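Comparando dos pinzas sobre una placa base: Wemeck y Jellier

Jul 13, 2018

Llevo desde junio con dos pinzas paralelas encima de la mesa y ya toca escribir algo, sobre todo porque Glykeria Chatzigeorgiou me ha pedido los apuntes dos veces y prefiero tenerlos en un sitio donde los pueda leer cualquiera.

El trabajo es el de siempre: desmontaje de ordenadores de sobremesa. Sacar módulos de memoria, abrir palancas de zócalo, soltar conectores. Son tareas que una persona hace sin pensar y que a un brazo le cuestan por tres motivos bastante aburridos: hay poco sitio, hay cables por todas partes y casi todo lo que hay que agarrar mide unos milímetros.

Las dos candidatas son la Wemeck, que es la que ya teníamos, y la Jellier, que llegó después. El brazo es el mismo en los dos casos, un Ko de seis ejes, y el controlador también, el Boto que uso desde el año pasado. La cámara va montada en la muñeca. No he tocado la velocidad ni los límites de fuerza al cambiar de una a otra, salvo donde lo digo.

Montaje

La Wemeck pesa 588 gramos con los dedos puestos. La Jellier pesa 700 con su adaptador, y el adaptador hay que ponerlo, porque la brida del Ko no coincide con la suya. Parece poca diferencia, pero se nota al frenar: con la Jellier tuve que bajar la aceleración del último tramo para que la punta no se quedara oscilando antes de bajar.

El cambio de una a otra me lleva 40 minutos contando la calibración de la cámara. Esto es culpa mía en parte. Tengo el patrón de calibración pegado en una tabla que hay que sacar y volver a guardar cada vez, y nunca encuentro la misma posición.

En el Boto, la Wemeck funciona con el perfil que trae de serie. Para la Jellier hay que crear uno a mano y meter el recorrido de los dedos en pulsos. El manual da un valor y el mío salió otro. Conviene medirlo con un calibre.

Aproximación al zócalo

Empecé por la zona del procesador, que en esta placa Dell queda bastante despejada una vez retirado el disipador. La idea era llevar la punta hasta la palanca de retención sin rozar nada por el camino y comprobar cuánto se desviaba de la posición pedida.

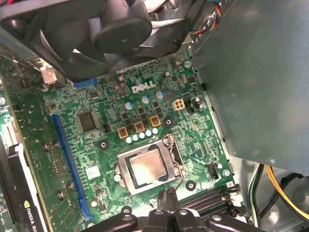

La placa Dell desde la cámara de muñeca, con el procesador a la vista y la punta de la pinza justo debajo del zócalo.

El problema en esta zona es la luz. El metal del procesador y el del marco devuelven mucho brillo, y el detector de bordes encuentra líneas donde no las hay. Al final bajé la exposición y me quedé con un recorte más pequeño alrededor de la palanca, que es delgada pero se distingue bien contra el verde de la placa. Con eso el error bajó lo suficiente como para dejar de preocuparme.

Probé también a usar los agujeros de montaje como referencia en lugar de la palanca. Tienen un contorno redondo y oscuro, con el metal en el centro, y se localizan casi siempre a la primera. La pega es que están repartidos por la placa y en cuanto la muñeca se acerca pierdes de vista todos menos uno o dos. Para la primera pasada, desde arriba, sirven. Para la última ya no.

En esta prueba las dos pinzas quedaron parecidas. La Wemeck repite algo mejor, la Jellier llega con más holgura en los dedos pero cierra más suave. Si solo tuviera que trabajar aquí me quedaría con cualquiera.

Memoria y cables

La parte de las ranuras de memoria es otra historia, y fue donde más tiempo se me fue. Hay que entrar en ángulo, y en ángulo el cuerpo de la pinza tapa media placa.
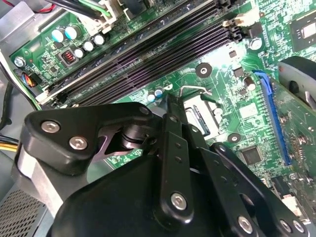 La oclusión es lo que más me condiciona a la hora de elegir pinza, más que la fuerza o la carrera. Un fabricante te da el peso, la apertura máxima y la fuerza de cierre, pero no te dice cuánta imagen te quita cuando la cámara va en la muñeca. Con la inclinación que usé aquí, las placas y los eslabones se llevan casi todo el tercio inferior, y la punta del dedo cae por delante de un par de condensadores pequeños que están cerca del zócalo. Las cuatro ranuras siguen viéndose en diagonal, que es lo que necesito, pero cualquier referencia que quede detrás del dedo hay que darla por perdida y tirar de la última posición conocida. Lo resolví guardando una imagen desde arriba antes de inclinar la muñeca y casando las dos. Funciona, aunque añade un paso y a veces falla si he movido la caja sin querer.

Otro asunto son los cables. En una caja abierta no están nunca en el mismo sitio, y el planificador del Boto no los ve. Para él hay una caja con paredes y una placa, y ya está. De momento los aparto a mano antes de empezar y marco una zona prohibida alrededor de los mazos - una chapuza, pero no he enganchado ninguno desde que lo hago.

Resistencia y ruido

Hice 1,000 ciclos de apertura y cierre en vacío con cada una, que tampoco es una prueba seria de desgaste pero sirve para encontrar tornillos flojos. A la Wemeck no le pasó nada. A la Jellier se le aflojó uno de los tornillos del adaptador y lo noté por el ruido antes que por los datos. Le puse fijador de roscas de resistencia media y repetí la prueba entera sin novedad.

En cuanto al ruido normal, la Jellier es más silenciosa. Si vais a estar en la misma habitación que el brazo toda la tarde, cuenta.

Lo que no me ha gustado

De la Wemeck, los dedos de serie. Son lisos y resbalan con los conectores de plástico. Les pegué una tira de goma fina y mejoró mucho, pero la goma se levanta por la esquina y hay que cambiarla cada pocos días.

De la Jellier, el cable. Sale por el lado contrario al que me conviene y obliga a dar una vuelta entera alrededor de la muñeca, con lo que pierdo giro en el último eje. Escribí al fabricante preguntando si existe una versión con la salida al otro lado. Me contestaron enseguida y muy amables que no.

Del Boto, lo mismo que he dicho otras veces: si se corta la conexión con la pinza, el programa sigue moviendo el brazo. Se puede configurar para que pare, pero la opción viene desactivada.

Con cuál me quedo

Por ahora sigue puesta la Wemeck. Pesa menos, no necesita adaptador y el perfil ya está hecho. La Jellier la guardo para los conectores pequeños, donde el cierre suave ayuda, y quiero volver a probarla con unos dedos más estrechos que estoy dibujando.

Glykeria me propone separar la cámara de la muñeca y ponerla en un soporte fijo sobre la caja. Puede que tenga razón con lo de la oclusión, pero entonces pierdo el detalle de cerca y tendría que recalibrar todo el conjunto. Lo probaré cuando tenga los dedos nuevos. Si alguien ha montado la Jellier en un Ko sin el adaptador, que me escriba, me interesa ver cómo ha resuelto la brida.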